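March
By Witold Szczepańska
Filed under: Crime & Community, Visits

Got to Brestton police station at ten past ten, doors had opened at ten, already a queue back to the bus shelter. Open day. First one since they closed the front desk at Plistby and moved everybody over. Raining a bit. Pushchairs, a lot of people with folders.

The folders were the thing. I had expected kids wanting to sit in a van, and there was a van, and kids did sit in it. But most of the adults had come with a grievance and most of the grievances were about the same thing, the trouble before the local election. Posters ripped off garden walls. A leaflet bundle snatched out of someone's hand on Chapel Road and thrown in the canal. A lad of fifteen shoved into a hedge for wearing a rosette that belonged to his gran. People wanted to know what had happened to their reports, and what had mostly happened is they had a crime number and a text message.

Route was: front counter, report room, interview suite, custody, yard, then tea in the Gajewski room upstairs. Groups of 14, wristbands. I was in the third group out.

Front counter first. New glass, lower than the old one so you can be seen in a wheelchair, good. The officer on it took us through what she asks when someone comes in to say they've been hit, or threatened, or spat at. Are you hurt now. Do you know them. Is it safe for you to go home. Then the rest, who saw it, was anyone filming. She said the filming question has changed the job more than anything, because everyone says yes and then the clip starts after the first shove. A man behind me said that was exactly what happened to his daughter and could he talk to her after. She said he could, and I saw him doing it later by the coats.

Report room is where it goes next. Six desks, very warm. They use a system called Skoradier for logging, and we got to see a made-up report going through it. You put in what happened and there is a tick box for whether the victim thinks it was done because of politics. I asked whether ticking it does anything. Answer: it doesn't make it a different offence. It does mean somebody looks across the area for the same thing happening on other streets, which with the posters it had been. 440 reports with that box ticked over the year, in the whole division. A woman asked how many went to court and the sergeant said he didn't have that on him and would send it. She gave him her email address, in capitals, on the back of the programme.

Long bit here about what counts. Worth writing down as I'd got it wrong myself. Pulling a poster off a wall that isn't yours is criminal damage even if it's only cardboard. Shouting at a canvasser may be nothing, or may be a public order offence, depends what's shouted and how close and whether they stop. Grabbing a phone or a leaflet off somebody is not "just grabbing", it can be assault if they're put in fear. Drawing in chalk on a pavement came up, someone always asks. Sergeant said washes off, so mostly they wouldn't go near it, but don't take that as legal advice and don't do it outside his house.

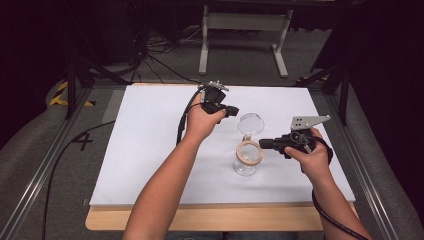
Zofia Górecki said her trouble was never with the counter, it was with the three weeks afterwards. She had rung 2 times and been told the officer was on rest days, then rung again and been told the officer had moved teams, and by then the neighbour who saw it all had gone to live with her sister. Could they not just put a name and a date on the text, she asked, even if the date was a month off. Several people clapped. The sergeant wrote it down, and said they'd tried something like that at Plistby before it shut and it had fallen over when the shifts changed. She said then fix the shifts. More claping.

Interview suite. Carpet, soft chairs, box of tissues, a recorder on the shelf. They do children in here, and anyone who has been badly frightened. The interviewer doesn't wear uniform. She explained how she starts with something dull, how did you get here today, what did you have for breakfast, and lets them run on. If two friends were both there when it happened they get interviewed apart, and parents often mind that, they want to sit in. They can't usually. One of the dads in our group did mind it, you could tell, he went quiet and asked where he would be sitting then. Down the corridor, with a drink. She showed him the chair.

Custody was shorter than billed as they had someone in. We saw the one cell nearest the door and the desk and that was that. Blue mattress. Smells of floor cleaner. The custody sergeant was funny and quick and plainly wanted us gone, fair enough. She did say when it's a row over politics the people brought in are very often older than you'd think, with no record, and cannot believe they're stood there. Parents and grown-up children together sometimes. Each one says the other was only sticking up for them.

Yard: van, dog (asleep), a stand about bike marking. Skipped the bike marking.
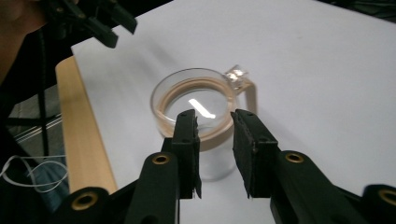

Glass mug, white tabletop.

Tea upstairs, Gajewski room, half past twelve. Flapjack decent. This was the questions session proper and it ran over by a good half hour. Main points as far as my notes go:

Will the Plistby desk reopen. No. There'll be a table in the library on market mornings from after Easter, a PCSO on it, reports can be taken there.

Candidates' home adresses. Can be kept off the ballot paper if they ask, that's the council not the police. Several councillors in the room didn't seem to know this, or said they didn't.

What to do if you see someone being had a go at in the park. Ring 999 if it's physical. Stand where you can be seen if it's safe. Ask the person being shouted at if they're all right and ignore the one shouting. Keep the phone running from as early as you can and don't put it online until you've spoken to somebody. That last one got an argument going, a younger man said nothing ever moves until it's online. The inspector said he understood why people think that. The young man said that wasn't an answer. It wasn't really.

Turnout for the day, per the board at the exit when I left, 849 through the door. They've said they will do another in the autumn. Parking: don't bother with the station side, use the one behind the baths. Lift was working. Loos on ground floor only.

The woman with the capitals still hadn't had her court figures when I rang her to check the spelling of her road. Will add them under this if they come.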